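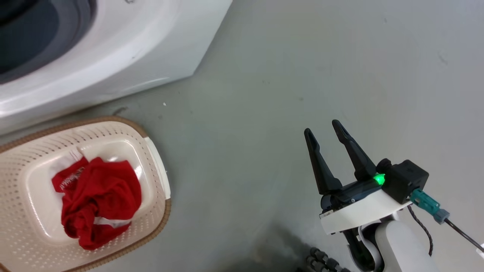

**Adbridge 771 Imprinted Lanyard, flat polyester**

Flat woven polyester lanyard with a one-color screen imprint on one side. Finished length is 36 inches of strap, folded to an 18-inch drop. Strap width is 3/4 inch. Ends are joined with a nickel-plated steel crimp.

## Specifications

| Item | Detail |
|---|---|
| Stock number | 771 |
| Strap | Flat polyester, heat-cut edges |
| Imprint area | 1/2 x 30 inches |
| Imprint | One color, one side, step and repeat |
| Standard attachment | Swivel J-hook |
| Minimum order | 100 |
| Carton pack | 300 |

Strap colors: black, navy, royal, red, forest green, burgundy, gray, white. Imprint in white, black or metallic silver. Silver is not offered on white or gray strap.

## Attachments

The swivel J-hook is included in the base price. Bulldog clip, split ring and oval hook may be substituted at extra charge. One attachment style per order line. Safety breakaway is a molded plastic connector fitted at the back of the neck and should be ordered for any use near moving equipment. It can't be added after the strap is crimped.

## Artwork

Send vector files with all type converted to outlines. Minimum line weight is 1 point for positive art, 2 points for reversed art. Type smaller than 10 point tends to fill in on the woven surface — use a plain face where space is tight. Halftones and gradients are not accepted.

One electronic proof is included. Production time starts on written approval of the proof. Changes after approval are billed as a new setup.

## Ordering

Setup charge applies per imprint color and per design. Exact repeats within 2 years carry no setup charge; quote the earlier order number. Overruns and underruns of up to 5 percent are billed at the unit price.

Blank lanyards ship from Tresden in full cartons only. Imprinted orders are bulk packed with hooks attached. Individual polybagging is available and adds one working day.

For a random sample, write to Homa Tabrizi in the sample department. Pre-production samples with your own imprint are quoted by Houshang Amini.

Related items: Mirzaei badge reel, Fakeck vinyl badge holder (vertical and horizontal).

Page revised 2 Dec 2020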